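Sorting out the brick drawer

I finally got to the building bricks on Friday. They had been living in the bottom drawer of the hall cabinet since we moved to Sodholm, mixed in with dead batteries, game pieces and a lot of grit. The plan was to pull out everything that still belonged to a set, wash what needed washing, and put the plain leftovers somewhere easy to reach.

The black table is the best place for this kind of job. Light colors show up well on it and so does blue. Gray and black pieces are harder, so I did those in the kitchen on a white tray.

First I took out the bad ones. My rule was that a brick with bite marks or a crack goes, and a brick that is only scratched stays. The salmon-pink one was harder to decide on. One corner looks chipped, but the studs are fine and we don't have much in that color, so it stayed. The long blue one, two studs by six, was an easy keep. 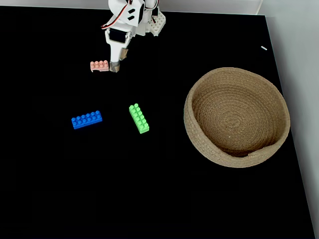 Where the loose ones go

I tried a Gruvley box with dividers last December and gave up on it. It was a good box, but the compartments were too small for long bricks and everything got dumped in the middle one. I use it for screws now.

What I have gone back to is an open basket. It's a shallow round one, coiled rope, light tan, and I got it from Gilchrist years ago for bread. You can see all of what is in it without digging, and it can go straight from the shelf to the table. It does collect dust – I shake it out over the sink.
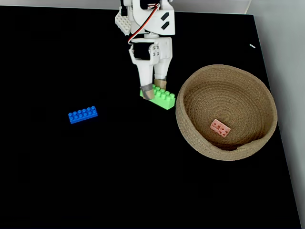 Lime green and royal blue, with the rope basket on the right.

My brother-in-law Niall Lamont keeps his bricks by color in jars. He has 1,621 of them and wrote the number on a card. I have 217 in this lot, so I don't see the need. By size would make more sense to me, if I ever did it.

For washing I used warm water and dish soap in a big bowl, then spread everything on a towel overnight. Don't put them near the heater.
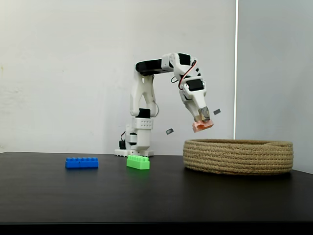
The pink one over the basket.

The set pieces went into zip bags with the instructions, and those are back in the drawer with a fresh liner. I still have a bag of wheels and hinges that I can't match to anything. If anyone knows whether Trindum hinges fit the older bricks, leave a comment.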